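Card holder

A card holder is a small wallet made for cards, with little or no room for cash. It's one of the handiest things a person can carry! Most fold like a book, with clear plastic pages inside, and close with a tab and snap button.

Pages and sleeves

Clear sleeves let the owner find a membership or VIP card without pulling out the whole stack (a real pleasure at a busy counter). They can turn cloudy with age, and a stiff new sleeve may grip a card tightly for the first few weeks. Slide the card in short edge first and press out any trapped air.

Collecting

Card holders have their fans. The Plesen snap model came in 47 colors, and collector Qianru Luo has cataloged more than 551 holders from makers such as Plesen and Masilela, with wonderful notes on stitching and snaps.

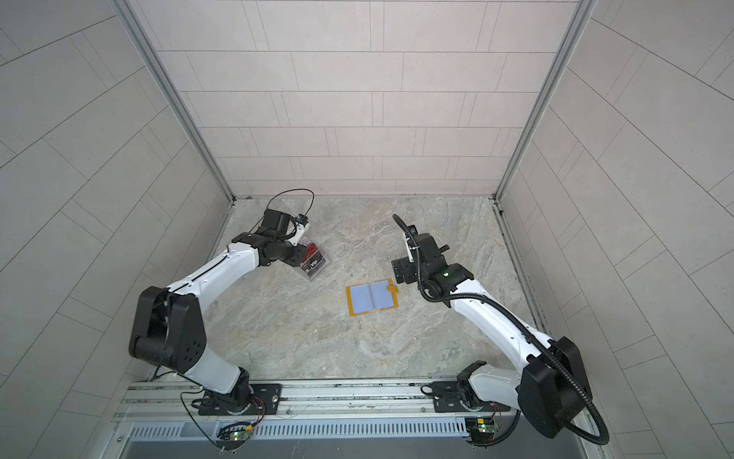
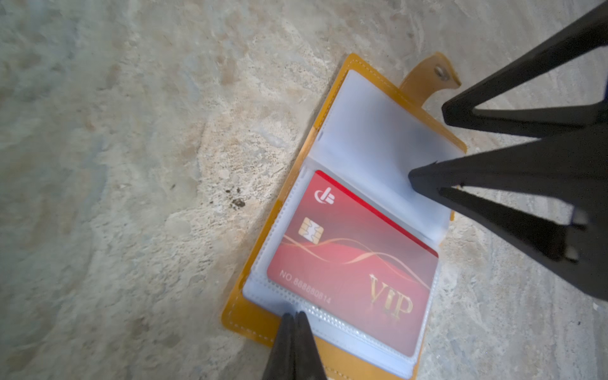
This page was last changed on 2024-06-01.

The second picture has an open mustard-yellow holder with a red VIP card in its lower sleeve. Pale stitching runs just inside the border, and the closure tab carries a small round metal snap.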